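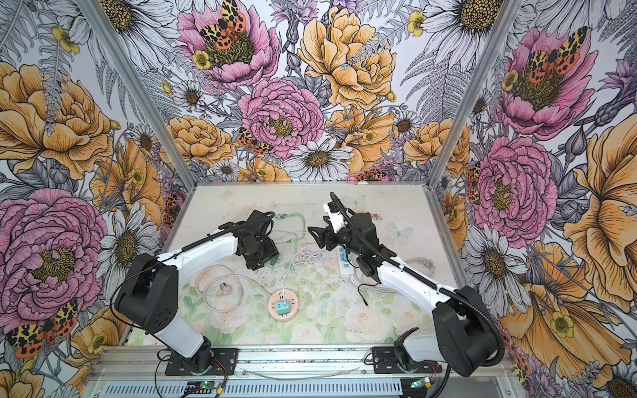 4. Laying out, checking and putting away the cables

This section applies to the Prokard table set with the round socket disc and the white power strip. It also applies to any loose cables which you keep together with it. Please read section 2 (Electrical safety) first if you have not done this already.

Revised 26 July 2021. Text: Svenja Gasser. English version checked by Britta Hinrichs.

4.1 Before you begin

You need a flat, dry table and a little time. A table with a patterned cover is no problem, but on a cover with many flowers the thin cables are more difficult to see, and you should go over the surface with your hand at the end. A depth of 100 cm is comfortable. On a smaller table, work with one cable after the other and put the finished ones on a chair.

Have these things ready:

A dry cloth
A soft brush for crumbs and dust
Cable ties of the reusable kind (hook and loop)
Paper labels and a pen
The storage box with its lid

CAUTION: Pull the plug of the power strip and the plug of the disc out of the wall before you start. It is not enough to switch the strip off. Everything in this section is done without power, with the only exception of step 6 in 4.4.

CAUTION: Do not work on the cables with wet hands or on a table which has just been wiped. Wait until the surface is dry.

4.2 Laying out

1. Brush the table. Small dark crumbs and bits collect quickly on a light cover and they can go into the socket openings.

2. Put the socket disc near the front edge of the table, with the sockets up. The disc is pale pink and the beige cord comes with it. If the small teal plug is inserted, leave it there for the moment.

3. Lay the beige cord to one side of the disc in loose loops. The loops may lie over each other, but they must not be pulled tight. The flat plug with the metal prongs should lie free on the table, where you can see it.

4. Lay the power strip on the other side, so that it does not touch the disc. It can lie diagonally.

5. Put the white cable and the light green cable further back. Do not try to pull them apart yet, see 4.3.

Note: Some customers asked us if the order is important. It is not. We recommend it like this because the disc is the part which you will handle most, and so it is good to have it in front. If you are left-handed, change the sides.

Note: The colours can be different from one delivery to the next. In this manual we speak of the pink disc, the beige cord, the teal plug, the white cable and the green cable. If yours look different, go by the shape.

4.3 Untangling the white cable

The white cable is the one which gives the most work. It is soft, and after some weeks in a drawer it is usually a knot. Please do not pull on the ends - the knot becomes only smaller and harder.

1. Find one end and hold it loosely between two fingers.

2. With the other hand, lift the bundle a little and let it fall again on the table. Repeat this a few times. Many loops open by themselves.

3. Look for the outermost loop and open it with your finger. Pass the free end back through it.

4. Continue from the outside to the inside. Put the part which is already free away to the side in a long line, or let it hang down in front of the table if there is no child or animal in the room.

5. When the whole cable is free, stroke it once from one end to the other with the dry cloth. You will feel with your fingers if there is a cut, a hard place or a kink.

The green cable is treated the same way. It is a bit stiffer and does not knot so easily, but it likes to creep under other things. Look under the strip and behind everything which stands on the table before you say that an end is missing. In our office in Grenisstead we have searched for the end of a green cable for a long time, and it was only pushed to the back, against the wall.

CAUTION: A cable with a cut in the outer skin may not be repaired with tape. Put a label on it, write DEFECT and take it out of the set. Spare cables can be ordered from Zaugg, see the address list in section 9.

4.4 Checking the power strip 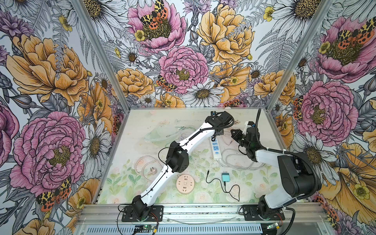
1. Turn the strip so that it lies lengthwise in front of you, with the button at the end which is nearer to you. In this position you can look into the sockets one by one without reaching over the cable.

2. Look at the light-blue socket panels from above and then from the side. They must sit flat in the white housing. If a panel stands up at one corner, do not press it down with force.

3. Look at the square panel with special care. It has more edges where dust can stay. Use the soft brush, always from the middle to the outside. Never use a needle, a knife or a wet cloth in the openings.

4. Press the round blue button some times. It should go down and come back with a clear feeling. If it stays down, or if it moves sideways, the strip must be replaced.

5. Turn the strip over and read the plate on the underside. The highest total load for the Prokard strip is 3,000 W. This number is for all sockets together. If you are not sure what your appliances need, add the numbers from their plates before you plug them in.

6. Only when all the points above are in order: put the plug of the strip in the wall, switch it on with the button, and connect one small lamp to each socket in turn. Switch off and pull out the plug again before you go on to 4.5.

Note: The lamp test is the only step with power. Move the loose cables away from the strip before you do it, and take your cloth and brush away too.

CAUTION: Do not plug the socket disc into the power strip. The two are not made to be used one behind the other. The wall socket itself has also a limit, and in many older flats a strip of 3,000 W together with a kettle on the same line is already too much.

4.5 Checking the disc

1. Hold the disc with one hand flat on the table. With the other hand take the small teal plug at its body and pull it straight out. Do not pull at an angle and do not pull on a cord.

2. Look at the contacts of the plug. A dull colour is normal. Black or brown marks are not, and in this case neither the plug nor the disc should be used further.

3. Look at the place where the beige cord goes into the disc. Bend it very gently to each side. The skin of the cord must not come out from the housing.

4. Wipe the top of the disc with the dry cloth.

5. Check the flat plug. The prongs should be straight. Bent prongs can't be made good with pliers, please order a new cord.

4.6 Winding the cables

For all cables the rule is the same: big loops, no tension, a tie in the middle.

1. Begin at the end without the plug, or with the disc if it is the beige cord.

2. Make the first loop so large that both your hands fit in it. For the long cables a length of 40 cm per turn works well.

3. Let the cable fall in the direction in which it wants to turn. If it makes a figure of eight by itself, allow it. You can fold the eight together at the end.

4. Do not wind around the elbow, around the disc or around the strip. It is fast, we know, but the cord is then always bent in the same place and breaks inside after one winter.

5. Close the loops with one reusable tie. You should be able to push a finger under it.

6. Write a label and put it on the tie - not on the cable itself. The glue makes the skin sticky after some time. A good label says what the cable is for and in which room it was used, for example "green, lamp, small bedroom".

Note: If you have fixed cables on a piece of furniture with narrow plastic ties, leave them as they are. They do not belong to this set. For fixing cables permanently, see section 6.

4.7 Putting everything in the box

1. The strip goes in first, along the long side, with the button up so that nothing presses on it.

2. The cord of the strip is laid beside it in its loops.

3. The disc goes in the corner, with the beige cord on top of it. The flat plug should point to the wall of the box and not to the socket side of the disc.

4. The white cable and the green cable come last. They may lie one over the other if each has its own tie.

5. Put the teal plug in the small paper bag and the bag under the lid. We lose more of these than of any other part!

6. Close the lid without pressing. If it does not close, something is lying crosswise, and usually it is the plug of the strip.

If you use the Flellero box in place of ours, please note that it is lower. The strip fits, but the disc has to stand on its edge, and then the beige cord must be taken off the top and laid beside the strip.

Keep the box in a dry room. A cellar is good only if it is heated. We check our own sets every February, and after each time they were lent to somebody.

4.8 If something is not right

The strip has no power in step 6 of 4.4
Press the button once more. Try another wall socket. If there is still nothing, check the fuse in your flat. Do not open the strip.

The lamp works in one socket and in the next it does not
Clean this socket with the brush (without power) and try one more time. If it stays the same, replace the strip.

The teal plug sits loose in the disc
Push it in until you feel the stop. A plug which comes out by its own weight should not be used.

The white cable turns and twists when it is laid out
It was wound too tight. Let it lie flat on the table for one night, with a book on each end.

There is a smell of warm plastic
Pull out the plug at the wall at once. Let everything cool down, put a label DEFECT on the part and do not try it again. Write to us with the number from the plate on the underside.

Continue with section 5, Using the set with lamps and chargers.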